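Hand-Held Gripper Work: Practice Notes in Pictures

Posted Apr 14, 2018 by the Tivia Methods Desk

Print this page | E-mail this page

This gallery goes with revision 2 of the Cirville working rules for hand-held gripper sessions in furnished rooms. The rules cover folding, stacking and sorting of household cloth. They apply to every operator on the Kurup task list, and to any outside site that sends its recordings to Tivia for review. Text in the rules takes priority over anything on this page.

The October revision ran to 30 clauses. Most are about record keeping and are left out here. The ones below concern the work surface, the tools and the operator's hands, where reviewers find the largest share of faults. Of 773 recordings checked under the earlier revision, nearly 8 percent were returned, and the usual cause was a tool label that did not match the session sheet.

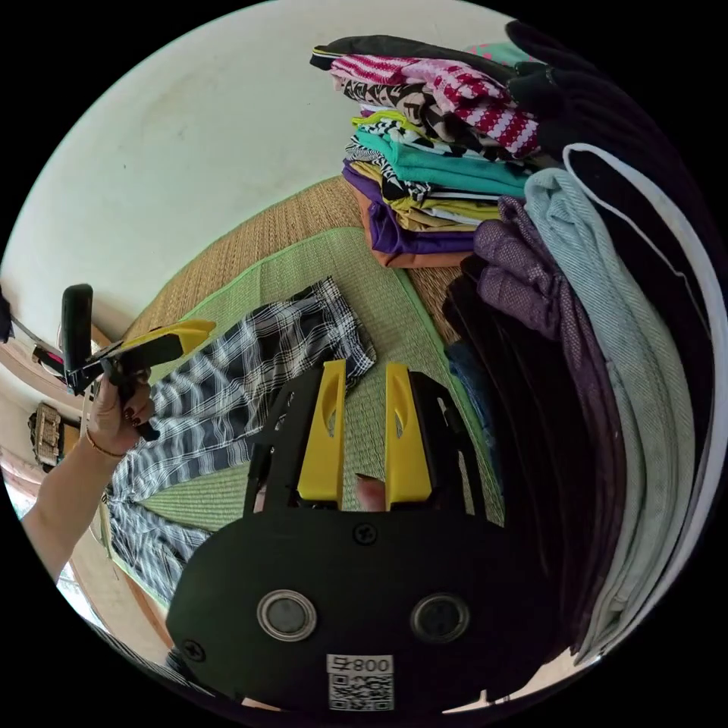
Clauses 4 and 6, tool identity and work area. Label 008 is readable; plaid pants on the green mat, folded stack to the side.

Clause 4 requires that each gripper carry a printed label with a number and a code. The number is entered on the session sheet before the first grasp. If a tool is swapped during a session, the sheet is closed and a new one opened. Do not correct a number by hand after the fact. Labels with lifted corners or worn print are replaced before the tool goes back into use.

Clause 6 deals with the surface. Woven mats are allowed, as are rugs with a short pile and bare floors. Loose covers are not, as they travel with the cloth when it is pulled. The garment being worked on should have clear space on at least two sides. Finished items may stay within reach, but the stack must not lean into the area where the tools move. A stack that has started to lean is rebuilt between tasks, never during one.

Clause 7 limits what counts as a valid grasp. Both fingers must close on the cloth itself. Pressing the cloth against the mat and dragging it is recorded as a slide and given its own code. Slides are permitted for flattening — they are not permitted for moving a garment from one place to another. Thick seams and waistbands should be taken a short distance in from the edge. 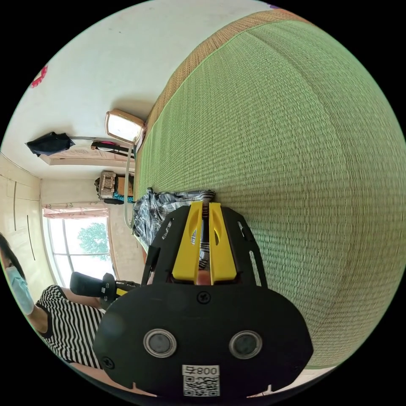
Clause 9 covers the room. Furniture stays where it was when the session was opened, and doors and curtains are left in one position until the sheet is closed. Lamps may be on or off, but the setting is not changed partway through. Cables are kept out of the path of the hands. Where a site cannot meet this, the exception is written in the remarks column with the clause number next to it.

Clause 11, on rest periods, is unchanged. Clause 12 now asks for a check of the finger screws at the start of each session, using the driver supplied in the Brikier kit. Tighten by hand only. A finger that still moves on its bracket after tightening is reported and the tool is set aside.

Sites working from the earlier revision may finish any open sheets under it. New sheets use revision 2.

This site uses cookies to remember your settings. By continuing to browse, you accept their use.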